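Diary > Autumn > The room with the two tables

Reading time: 2 min

Tuesday, November 5, 2024

I began with the white table today, because I see it first when I come in and it makes me tired before I have done anything.
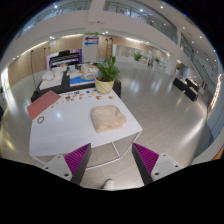 In October I promised myself that every evening I would give this room 10 minutes. I kept the promise for one week, and then the rain came and I preferred to stay in bed with my book. So the work of many evenings was waiting for me together.

The small colorful pieces at the far edge were the worst. Blue, orange, yellow, all of them in a long untidy band. I have a tin for them from the Novo shop, but the lid is difficult and I think this is the true reason why they live on the table. I put them in by handfuls. One fell, and I was on my knees a long time looking for it. It was in my sleeve.

The pink board went back to its shelf. The little brown ring I put on my wrist, and I am wearing it now while I write. Then I folded the beige cloth again. It was already folded, but in a lazy way, with lumps. My mother tongue has a word for this kind of folding, which is only for hiding a thing from yourself. I did not find the English word yet.

The plant stays on its corner. I tried it once on the windowsill and it became sad in a few days, so now I leave it where it is. I like its striped pot very much. It came from the market in Stendgate and I carried it home on the bus on my knees, holding it like a cat.

After this I had to be honest about the black table. I moved the white cloths into the cupboard and shook out the blue mat by the back door. The crumpled heap behind the mat I only divided into two smaller heaps -- one for washing, one for thinking about. It was already dark and I was hungry.

I wanted to play a little on the piano before dinner. I have the Meren book open at page 63 since the summer, and the left hand is still too slow there. I played it four times. The third time was the best.

Soup from yesterday, with bread. Tomorrow I must call Ashworth about the heating before noon, and buy washing powder, and look if the lid of the tin can be made less tight with a little oil.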